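## Bottle handling cell at Renville: status for January

The two-arm cell on the Renville floor is now part of the regular returns-sorting shift. Mixed bottles come in from Covwood and Prirville in totes, and until last fall every one was picked up, read and shelved by hand. The arms now take the shelving step for the common sizes. Reading labels and deciding on damaged stock stays with the sorting staff.

Bottle size remains the main variable. A small pill bottle leaves little surface for two fingers, and the grip angle decides whether it can be set down upright. 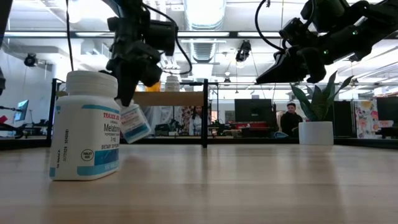

### What changes on shift

- Sorters work from the desk side and step in when the cell stops. The target is 2 stops per shift. The January log shows 22 stops in all, most of them on small bottles.
- The Dramani scheduling software now assigns one sorter to the cell per half shift. Sorters asked for the shorter rotation – watching arms is more tiring than it sounds.
- Manual shelving continues for glass and for anything with a torn label.

Layout has been the other topic. The shelf sits at the back left of the table, and bottles waiting to be shelved are spread over the open wood so that each can be approached without touching its neighbor.

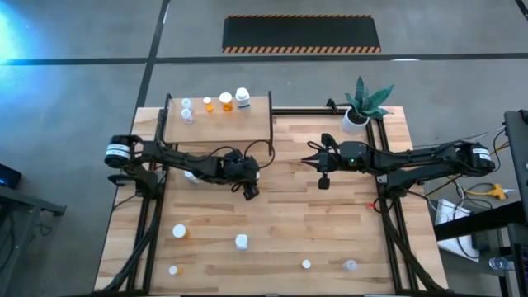 Spacing is set by the sorter and takes practice. The written guide gives a minimum gap, but experienced staff place by eye and get fewer stops. We have asked two of them to revise that page of the guide.

No positions have been removed. Hours taken off shelving, 191 to date, went to label checks, where the backlog had reached 2000 items. Pay grades for cell work are still under review, and the shift leads will post the outcome on the Renville board.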